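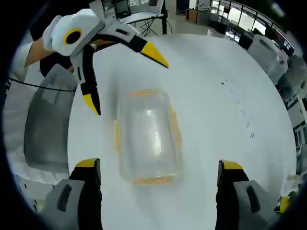 the orange-rimmed one, on the big round table

Plistholm Boards > Kitchen & Storage > Clear containers with colored lids, keep or toss?

otitz_fan42
So I'm down to one food container I still like, the clear one with the orange rim up top. Everything else in the cupboard is a mismatched mess and I want to buy a whole set at once. Do I hunt for more like this or start over with glass? Mostly leftovers and cut fruit, plus my lunch (soup, a lot of the time).

Delphine Mbeki
Keep it! Clear sides are the whole point, I eat my leftovers way more when I can see them. I had opaque ones for years and found things in the back of the fridge in November that I won't describe.

yoon_pantry
Going to disagree. Clear plastic looks great until the first tomato sauce and then it's pink forever. I went all glass and I'm not going back.

Delphine Mbeki
Glass in a work bag though? I carried a Flollberg glass one for 2 weeks and my shoulder hurt. Plus I dropped it in the parking lot, so that was that.

Kevin Condori
Rectangular with rounded corners is the shape I'd look for no matter what it's made of. Square corners trap gunk and you end up in there with a toothbrush. Round ones waste shelf space.

yoon_pantry
Round ones are fine for soup, come on.

Kevin Condori
For soup, ok. I still don't want them in my fridge.

otitz_fan42
Ha, ok. Love the rounded corners too, they wipe out so easily. Kevin, do you buy all one size?

Kevin Condori
Two sizes, same brand, so they stack. And wash the lids by hand if they have a seal, mine got loose in the dishwasher.

yoon_pantry
Mine go in the dishwasher every night, top rack, no problems. Get one glass one for the saucy stuff and keep your orange one for fruit.

otitz_fan42
Ooh, I could do that. Going to look at Otitz after work and see what they have.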